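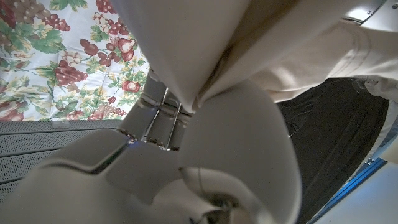 Does adding vinegar to the wash really keep printed cotton from fading?
Going by what I've tried, it does nothing you'd notice after the first month.

Posted by bondarchuk_y
I keep seeing this tip and I don't buy it. Dye is either fixed at the mill or it isn't. I soaked two napkins in vinegar and left two alone, same print, same cold cycle. By September I couldn't tell which were which.

Posted by sitside29
Two napkins isn't much of a test. My mother did it for years and her kitchen linens still look good.

Posted by bondarchuk_y
Did she also line dry in the shade? Then you don't know what did it. Sun is what kills reds, I'd bet money on that.

Posted by Idby
Some of us have heavier stuff to worry about. Canvas goes pale at the seams and collar first, and that's plain rubbing – no soak will fix it. Turn it inside out and stop filling the drum to the top.

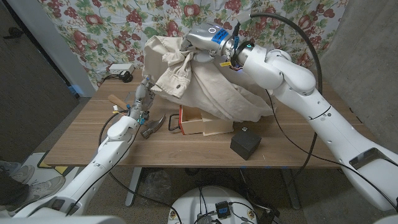

Yurii Kuzmenko: Inside out helps, fine, but I'd blame the detergent before the drum. Half of them have brighteners, and those will change the look of anything cream or off-white.

Posted by Idby
"Change the look" isn't fading though. Different problem.

Posted by sitside29
The laundromat in Breltville has a sign telling people to use vinegar. They must see 200 loads a week.

Posted by bondarchuk_y
They also sell vinegar at the counter, 2 bucks a bottle. Come on.

Posted by Solomiia Kobzar
I quit all of it and just wash less. A tablecloth with one crumb on it doesn't need a full cycle. For curtains I shake them out and do a 10 minute rinse, cold. Mine hang on the north side, so maybe I'm only lucky with the light.
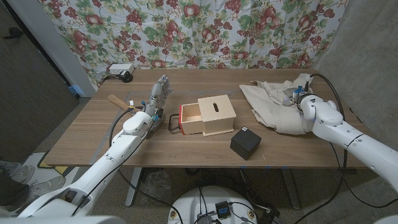 Fruit print curtain behind a dark tabletop

Posted by sitside29
Still using the vinegar. It gets the smell out if nothing else.

Posted by bondarchuk_y
Smell I'll give you. Color, no.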